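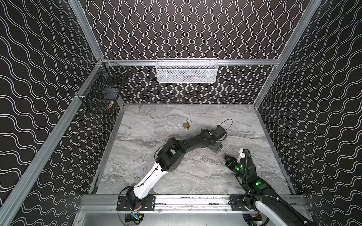 The Small Furneo That Still Goes to Work

By Haris Gondal

In Nallville you hear the Furneo 500 before you see it. The sound is low and a little uneven, like somebody knocking on a door with a soft hand. Then it comes around the corner by the bakery, usually with a box of bread tied behind the seat.

I came to this town in June to ride one for myself. I had read many opinions about the 500, and most of them were written by people who own something faster. They say it is slow, it vibrates, and the front brake needs a strong hand. All of this is correct. After two days I did not want to give it back.

The motorcycle has a single cylinder and a four-speed gearbox. The one I borrowed was dark green, with a dent in the tank and a new seat that did not match. It started on the second kick in the morning and on the first kick for the rest of the day. The clutch is heavy in the beginning, but the hand learns it.

My route went from Nallville over the hills to Trultdale, a distance of 69 miles if you avoid the highway, and you should avoid it. On the small road the bike is happy at 45 miles per hour. Above 55 the mirrors show only a gray cloud where the traffic should be.

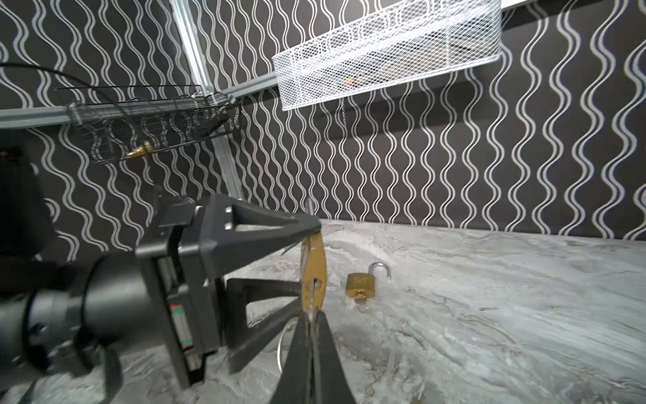
The climb before Ambaye was the part I was afraid of. It is long, the surface is broken in many places, and trucks use it. I changed down to second gear early, as the owner had told me, and the engine pulled without complaint to the top. There I stopped for tea and checked the oil. The level had gone down a little. The owner had put a small bottle in the tool bag for this, together with a spare cable and two spark plugs.

Going down again was harder than going up. The rear drum brake is good for slow speeds, but on a steep road it gets tired, and you have to use the engine to hold the bike back. I arrived in Trultdale with sore wrists.

Parts are not so difficult to find as I expected. A shop behind the Trultdale bus station keeps gaskets, cables and piston rings, and the man there asked me for the frame number before he said good morning. He wrote it in a notebook and told me mine was number 316 on his list. He also told me the chain was too loose. We adjusted it together on the sidewalk, and he charged me only for the grease.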